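Home Explore Notifications Messages Profile
Print | E-mail this thread

Wen-hsiung Chuang
Dec 27, 2025

Short thread on the Plarniris clutter result, before I forget it all over the holidays. 1/

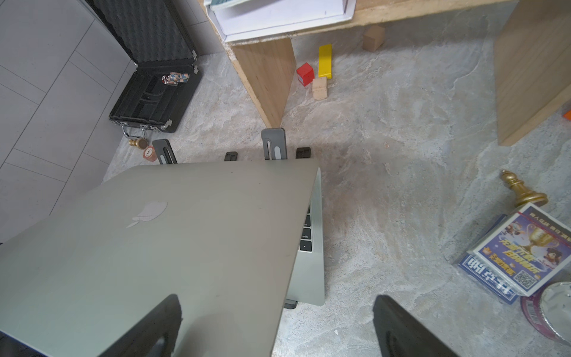 Wrist view, laptop and stand on the floor, bits and bobs behind.

2/ Question was dead simple. Does a policy trained on tidy floors still find the laptop lid when theres chess pieces, toy blocks and a deck of cards lying about? Same arm, same gripper, only the floor changes.

3/ Training set: 801 demos, all teleop, all tidy. Then 141 cluttered ones added in May. No new labels, no colour augmentation. Kept it boring on purpose.

4/ Eval was 80 trials tidy, 80 cluttered. Tidy-only policy went fine on tidy, fell in a heap on clutter. Mixed policy held up on both. Didn't expect that few extra demos to do it tbh.

5/ Failure I keep seeing - fingers drift toward the stand uprights instead of the lid edge. Dark slotted thing, marbled floor, bad depth. Grornside group reckon it's the wrist cam exposure. Maybe.

6/ Caveat: one laptop, one stand, one room. Talavera rerun on carpet is next, then the Jesport gripper if it ever clears customs.

7/ Writeup in the new year. Favourite plot is the ugly one, will post it when the axis lables are fixed.

Print | E-mail this thread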